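Ticket 257: Snack tray contents mixed with table stock
Site: Budholm break room
Opened by: Mounir Soliman
Assigned to: Lahcen Benmoussa
Status: Open
Priority: 2

Reported 7/23/26. Wrapped snacks for the red tray are being left on the tablecloth. Refill count does not match the Astura order sheet.

Note 1 (Benmoussa): Order sheet checked. Quantities correct. Problem is limited to placement.

Note 2 (Benmoussa): Sorting order set. Small sweets go in first, at the near end. Long wrappers go in last, lengthwise. Crumpled packages are checked for open seals before they go in.

Note 3 (Soliman): Agreed. Keep ticket open until the next refill is checked against the sheet.
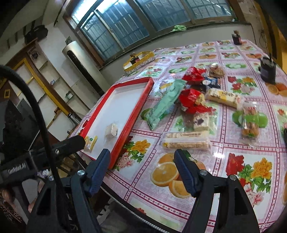 Does a packet with a split seal still count toward the refill total?
Log it as waste on the order sheet and leave it out of the total. Replace it from the same carton if stock allows.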